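Tidying up after people is harder than it sounds

Last updated: Thursday, 10 a.m.

June | By the Mustura press desk

I get asked one thing more than any other when I say I work at Mustura: so, can it clean up my place yet? Short answer, not yet! Longer answer, we're opening up our office chores trial this month and I'd love for people to see where things stand (the slow bits included).

The trial is called Kesar, and we run it with our friends at Pasolley. We picked the dull jobs on purpose – folders into cabinets, stuff off the carpet, doors opened and shut. So far we've logged 800 tries at 201 different small chores, and I've sat through a good many of them with a coffee. Folders are my favorite. A person files one without looking. A robot has to work out where the shelf is, which way up the folder goes and what to do with its other hand.

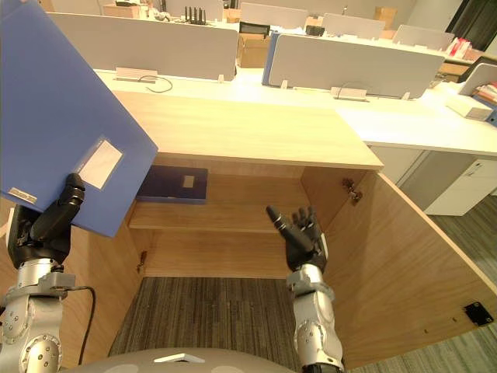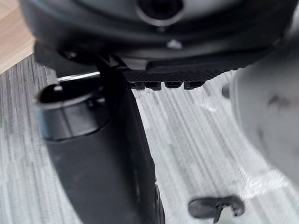

Would I leave it alone in my kitchen? No, and I wouldn't tell you to either. On a good day it gets through a filing job in around 10 minutes, and I can do the same thing while on the phone. But I'd happily hand over the end-of-day round in an office, when everyone's gone home and slow is fine. That's what we're going after first, and shop floors come next with Tzanetos, who want shelves straightened overnight.

Trial notes are free from the Mustura press desk, and we're taking requests for visits now. Bring your most boring chore, we'll add it to the list.

We use cookies to remember your settings. Accept | Manage
Get Mustura news by email. Sign up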